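Storage bin (household)

By the Jollero Home Reference desk
23/01/2025
2 min read

A storage bin is an open or lidded container for keeping loose household things together. Used for toys, tools, shoes, dry food, odds and ends. Larger than a bowl, smaller than a chest, usually with straight or slightly sloping sides.

Materials

Metal, plastic, wood, woven cane, card. Metal bins last longest but are noisy and can rust at the seams. Plastic is light and cheap - goes brittle if left in sun. Cane looks nice, snags on wool. Card bins are for short use only and don't like damp.

History

Early household bins were mostly for grain and flour. In the hill town of Plesano nearly every kitchen had a built-in grain bin, lined with tin against mice, and a few are still in use for bread. Pressed metal bins came later, first for workshops, then homes. The Birhane works made a plain grey one in a single size for decades and sold it through ironmongers. Stacking rims were added after complaints that the bins jammed togther.

Sizes

No fixed standard. Shop sizes are given in litres, small ones at 2 and 20, the common toy bin at 30. Depth matters more than volume for small items, as anything deeper than a forearm tends to hide what is at the bottom.

Use and care

Mixed bins fill up fast. Many households sort once a year, often in December before new things arrive. Wipe metal with a dry cloth. Wash plastic in warm soapy water, leave upside down to drain. Cane should be brushed, not soaked.

Collecting

Old bins have a small following. The yearly market at Rilivano has about 400 on sale, mostly enamel and tin, prices vary alot with the state of the base. Repainted ones fetch less.
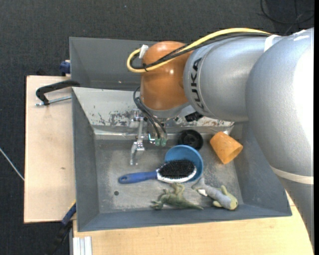

What is the best way to stop a metal bin rusting at the seams?

Keep it dry, and rub a little wax along the joins once they are clean.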